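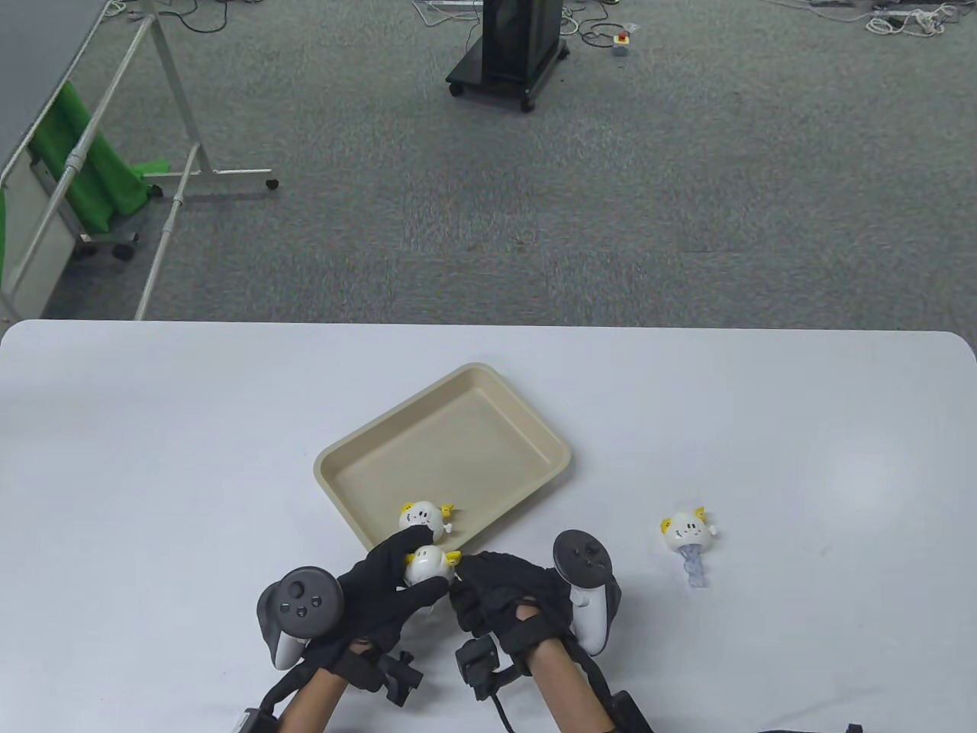

What does resting do for bread dough?

Resting gives the flour time to soak up the water, and it lets the gluten relax so the dough will stretch without springing back. Most of the work people credit to kneading gets done during the rest, by a dough that has been left alone under a bowl.

Chapter 6
Resting the Dough

Students who come to this chapter straight from Chapter 5 will have sore forearms and a certain pride in them. I am sorry to tell you that the next several pages are mainly about standing still. Beginners find this the hardest part of the course. A dough at rest looks like a dough being neglected, and the hand creeps toward it, and a minute later there is flour on the counter that had no business there.

The opening recipe is the plain Cestby loaf, which we will bake in every chapter from now on, changing one thing each time. It is not an exciting bread. Ferdinand Rüegg, who taught the course before I did and left me his notes and a very dull knife, called it "a loaf with nothing to hide behind," and made every class bake it until they were sick of it. You will need 600 grams of white bread flour, 419 grams of cool water, 12 grams of salt and 4 grams of instant yeast. Yes, 419. Rüegg weighed his water to the gram and then slopped it over the side of the bowl like everybody else. The number has stayed out of respect.

Stir the flour and water together with a wooden spoon until you see no dry patches. Stop there. The mixture will be lumpy and ugly and will stick to anything you own. Cover the bowl with a plate and leave it for 44 minutes, then come back and pull up a corner. It should stretch into a sheet before it tears. Compare this with what you had at the start, when it tore right away and took the spoon with it.

Now add the salt and yeast, wetting your hand first, and squeeze them through the dough until you can't feel any grit. The dough will seem to fall apart while you do this. Keep squeezing and it comes back together. Write down how it felt in your kitchen log – "sticky" is allowed, but only once per page.

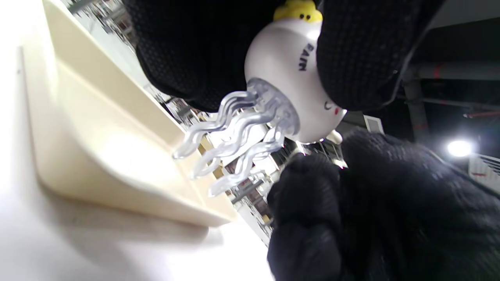 6.1 Three rests, and when to take them

The word "rest" gets used for several different pauses, and cookbooks are not careful about which one they mean. In this book we keep them apart.

The first rest comes before the salt and yeast go in. You have just done it. It is all about water and flour.

The bench rest comes after the dough has risen and been divided. You round each piece loosely and cover it with a towel until it slumps a little. If you skip this one, the Kutton roll in Section 6.3 will shrink back every time you roll it out, and you will end up with something closer to a hockey puck. I have a photograph of mine from my student days and am not going to print it.

The last rest comes after baking. The loaf leaves the oven when the center reads 208°F on a probe thermometer, and then it sits on a rack until it is fully cool. The crumb is still setting. Cut it early and the inside will gum up on the knife, and you'll blame the recipe. You'll do it anyway, at least once – everybody does, and the butter helps.

Before reading on, mix a second batch of the Cestby dough and skip the first rest entirely, adding everything at once. Bake it next to the rested loaf and label both. Section 6.2 starts with the two of them sliced side by side, so don't let your family get there first.

© Grosterdale Kitchen Texts | Contact | Page updated 24 Oct 2020 | Back to top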